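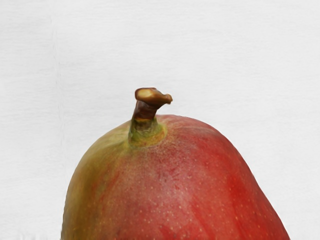 Dirnska Produce Set for Simulation
Item 4 in the Teveck classroom range

Overview
The Dirnska Produce Set is a package of fruit and vegetable models for student grasping projects. It contains 19 models, each with a textured visual mesh, a simplified collision mesh and a mass file. It is intended for robotics clubs and first-year courses that do their planning in simulation before they get time on an arm.

The pear
The pear is the model most classes start with after the cube and the cylinder. The neck is narrower than the body and the shoulders are not symmetric, so a grasp planned on the center line does not always close evenly. The stem is bent near the tip and is part of the visual mesh. It is left out of the default collision mesh. Teams that want to plan around the stem should load the file ending in _stem.

Skin color runs from yellow-green through orange to red, with small pale speckles. Color thresholding on a single hue will split the fruit into two regions. Hiyori Ikeda's lab handout uses this as the second segmentation exercise.

Specifications
Models: 19
Collision faces per model: 500 maximum
Texture size: 2000 x 2000
Units: meters, kilograms
Origin: center of mass, Z up
Friction: set per model, editable in the material file
License: single school, unlimited seats

Included
Model files and textures
Plain light background for rendering
Four sample worksheets by Hiyori Ikeda and Wahyudi Chong
Scoring script for the Wuma club challenge

Not included
Simulator, arm model, gripper model

Use in the Wuma challenge
Teams entering the student challenge must use the models unmodified. Scaling is not allowed. Friction values may be changed in practice but are reset by the scoring script. Entries are checked by Yuzhen Qin, and results are posted on Monday.

Known issues
The pear may roll slowly on a flat surface if the time step is too large. Reduce the step or raise the rolling friction.
Versions before the April release have the pear origin at the base. Saved grasp poses from those versions need an offset in Z.

Related items
Hao Kitchen Set
Teveck Bin and Shelf Pack

Support
Questions on the worksheets go to Wahyudi Chong. File and license questions go to Jiahui Mao.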